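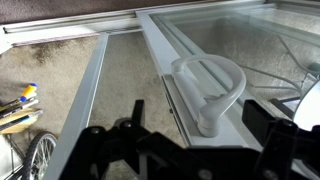 3.2 Door hardware and threshold condition

Sliding balcony doors were treated as a separate class from hinged doors throughout the survey. A hinged door is described well enough by its leaf width and swing. A sliding door needs at least the handle form, the stile, the weatherstrip and the track, and each of these was entered as its own field in the Ondau schedule. The schedule holds 2937 entries across 40 dwellings in the Bultdale and Gebreyes districts.

Handles were sorted by grip geometry. The most common form was the D-shaped loop, fixed to the stile and open enough to admit the fingers. Flush pulls and recessed cups were recorded separately, as they load the fingertips and leave the palm free. Stile material was left blank wherever it could not be settled by inspection, because painted aluminum and vinyl are easily confused once in service.

The threshold was coded by the surfaces on either side of it and by the type of track between them. Figure 1 gives a typical case: beige carpet indoors, a metal track, and a concrete balcony floor with darker staining. Stains of this kind were logged as present or absent only. No attempt was made to date them or to trace their source.

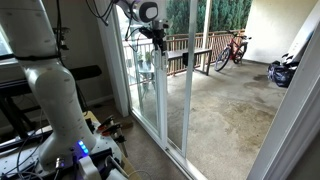 Figure 1. Partly open sliding door with white frame, seen from indoors; bench, bicycle and slatted railing on the balcony.

Balcony contents were recorded because they bear on how the door is used. Seating and bicycles were the two categories of most interest. A bicycle kept outside must be carried over the track, and its handlebars set the least clear opening that the occupant will accept. Seating implies shorter and more frequent trips, often with one hand occupied. Both were present in 9 of the dwellings — a small group, but one that is treated separately in Section 4.

Opening width was measured from the jamb to the leading edge of the panel, at handle height. Panels found partly open were measured as found and then again at full travel. The second value is used in all comparisons with the Pirnano data.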